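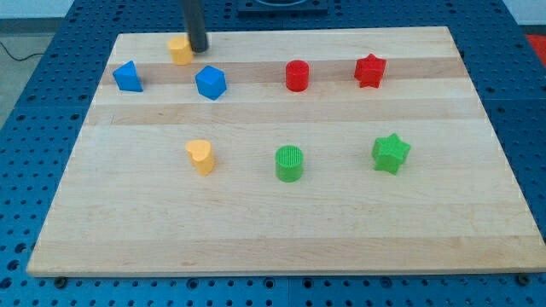
A dormant partner (you'll also hear "silent partner" or "sleeping partner") is someone who puts money into a business and takes a share of the profit but stays out of the day-to-day running of it. I've been one and I've had one, so I have opinions, and I'll try to keep them out of the parts that are plain fact.

How it works

The dormant partner pays in capital at the start or buys in later. In return they get a slice of the profits, set out in the partnership agreement. They don't sign checks, hire people or haggle with suppliers. They usually do get to see the books, and most agreements give them a vote on the really big stuff, like selling up or borrowing a lot of money.

Liability

This is the part people get wrong! In an ordinary general partnership, staying quiet doesn't protect you. If the firm can't pay its debts, creditors can come after the dormant partner just as they can come after the one behind the counter. To cap your risk you generally need a limited partnership or a company, properly set up and registered, and the rules change from place to place. I'd pay a lawyer for an hour before I signed anything – and I say that as someone who hates paying lawyers.

Dormant partner or lender?

A lender gets paid back on a schedule whether the year was good or bad. A dormant partner gets a share of whatever there is, and some years that's nothing. I put $3,000 into a small packaging firm called Binness and saw no return for 2 years, then a decent one in year 3. A loan would have been calmer.

What goes in the agreement

The ones I've read cover how much goes in, how profits and losses are split, what information the partner gets (and how often), and how they leave. That last bit gets skipped a lot. At Prondik, a print shop I ran with a dormant partner behind me, we had no exit clause, and working out a fair buyout price took 4 months of very polite, very tiring emails.

Names on the door

A dormant partner's name may or may not be part of the firm's name. Bañez & Minero, the tile importers I used to buy from, had one of each – Minero ran the warehouse and Bañez hardly ever came in. Be a little careful here, though. Lending your name can make outsiders think you're active in the business, and in some places that affects what you can be held responsible for.

Tax

Profit shares are normally taxed as the partner's income for the year they're earned, even if the cash stays in the firm. I found that out from my accountant, one Saturday, over the phone.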